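ok thread time. I quit buying takeout lunch on 7th May and I have Thoughts, mostly about noodles

background for the new people: I work upstairs from the Heltwood food hall, so for two years my lunch was whatever had the shortest line. tasty! also I looked at my bank app one Saturday morning and had to go lie down

so the rule is I cook the night before, it goes in the blue tub, and the tub comes to work with me. if I forget the tub I eat crackers. I have eaten a lot of crackers

first week was all cold sesame noodles. they're so easy it feels like cheating - boil, rinse, drown in sauce, cucumber on top if you're feeling fancy. I ate them five days running and would do it again

second week I got cocky and tried the coconut dal from that little Colombo cookbook everybody was passing around last August. the recipe says it feeds four. it does not feed four, it feeds me, standing at the fridge at 11pm

(yes I put in the full amount of chili. yes I regretted it in a meeting)

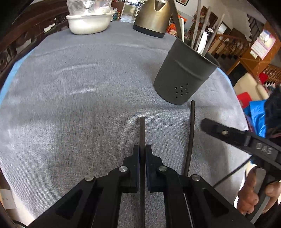

back to the noodles though, I've been messing with the sauce and I think I finally got it. two spoons of tahini, one of soy, a splash of rice vinegar, a tiny bit of sugar, and then chili oil until you get nervous. whisk in some of the noodle water so it goes glossy. I used to keep a whisk just for this and now I stir with whatever's closest, and a thin dark brown stick like that one would do the job fine, rounded end down, round and round the bowl until the lumps give up. less to wash too!

several of you asked about the tub. it's a Flilex, the one with the clips on all four sides. it has been upside down in my backpack with dal in it and my laptop is still alive, so that's my whole review

someone also asked if I get bored. a little? Thursdays are rough. on Thursdays the food hall does the dumplings and the smell comes up the stairwell and just sits there by my desk

what helps is the freezer. I made 14 portions of meatballs one rainy Sunday and every time I find another bag in there it's like getting mail

things that did not work: zucchini noodles (puddle), anything with avocado, and a rice salad I left in the tub over a long weekend. we don't talk about the rice salad

cooking takes me 20 minutes most nights, longer if there's a show on. I'm not fast, I chop onions like I'm scared of them

next up is Erna's, the bakery by the bus stop, because they sell yesterday's flatbreads in a bag for cheap and I want to try freezing those too. if you've done it, do you wrap them one by one or just shove the bag in? asking before I waste a drawer

ok lunch is over, it was noodles, bye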